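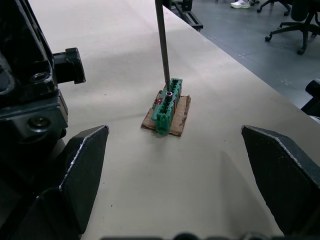

Product review: Flerel bimanual control and planning software
Reviewed by Amber Crabtree and Segundo Ccori

Flerel is a control and planning package for two-arm workstations, supplied by Cosov under an annual license. Our department evaluated it over 2 months, ending in October, on small-part placement and on the handling of longer objects.

Installation took one afternoon. The planner accepts both arms as a single system and checks each path against the other arm before motion begins. Replanning was prompt, and the operator may set separate speed limits for each side. The default limits are too high for close work and should be lowered before first use.
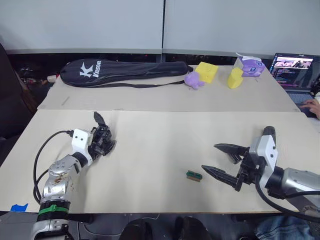
Both arms over the near board, with the small green block between the grippers.

The perception module is less mature. Segmentation of small parts depends heavily on background contrast, and the manual offers little advice on the matter. Personal items along the back of a table, such as the racket bag and the yellow blocks at our station, should be entered as fixed obstacles. The form for doing so is slow, and entries cannot be copied between projects.

Logging is thorough. Each session file holds up to 1000 events and opens in the Clikby viewer without conversion.

Flerel is recommended for planning. Sites with demanding perception needs should request a trial license first.
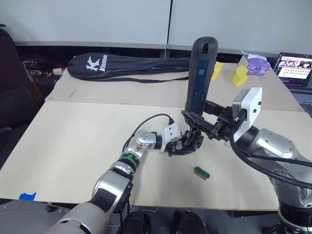

Support requests were answered in writing by Malcolm Lockwood of Cosov, in most cases by the next morning. One request remains open. It concerns tall objects held nearly upright between the two grippers, as with the long black one with the dark blue panel, for which the collision model must still be extended by hand.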